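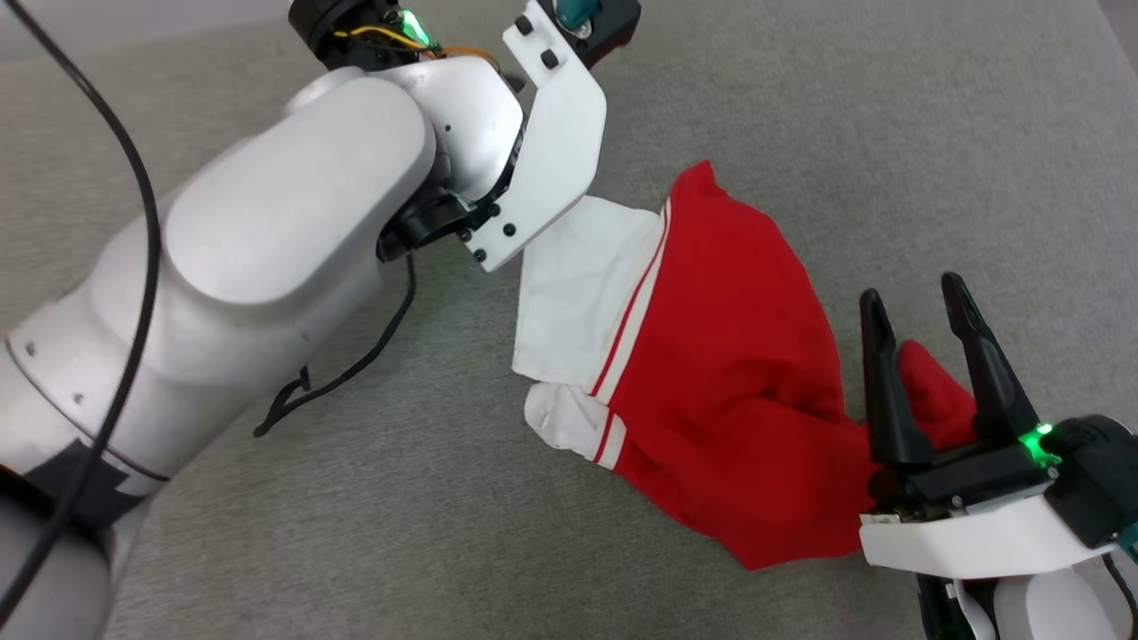
Workshop notebook, Sunday, 4 p.m.

Fabric sorting, continued. The plan was to finish the Rendden bags by lunch. Lunch came and went, and I'm on the second bag.

The red one with the white trim is out on the carpet. Someone before me had put it in the "plain reds" pile, which tells me they looked at it for as long as it takes to throw something. It has two white stripes running along the red edge, so it goes with the striped stock. I've moved the label on that crate so it faces the door. We'll see if that helps. It didn't in December.

Still working on the floor. The Kendenov table is fine for cutting, but anything with sleeves or legs slides off the end of it and ends up on the carpet anyway, so I've skipped the middle step. The gray carpet is good for this: reds and whites show up well, and the weave grips enough that a thing stays where you spread it. It also grips lint. Roller is on the hook by the sink, or was.

Flattening method, for whoever does the next bag:

Take hold of it at two far ends, lift, let the middle hang, lower it. Don't drag. Dragging just moves the wrinkles to the other end, where they wait for you. Get the white parts facing up before you smooth anything, then work from the trim outward. If the cuff is folded under, fix that first. I learned this by doing it last, several times.

Fold in thirds the long way, then in half. The card on the wall says quarters. The card is for towels.

Wash notes: red with white trim does NOT go in with the whites, whatever the argument about it being "mostly trim." Cold, 20 minutes, color catcher sheet in the drum. The Morkent sheets are used up, so it's the Khondokar ones now. They smell like a dentist's office but I have no other complaint. Test piece from the first bag: damp white cloth pressed on the red for 4 minutes, very faint pink. I would call it a blush. I would still not put it near a pillowcase.

Scale is reading 500 g with nothing on it again. Subtract, or hit it on the left side – both work, the second is more satisfying.

To do:
Reprint the towel card so it says TOWELS at the top
More color catcher sheets, unscented if such a thing exists
Ask Rendden if they could tie the bags with something other than a knot made in anger
Striped crate is nearly full, needs a second one or a firmer lid
Find the lint roller

Target for the day was 70 pieces. I'm not writing down how many I did. Second bag is open, third is under the window, and I've moved a chair in front of it so I don't have to look at it until tomorrow.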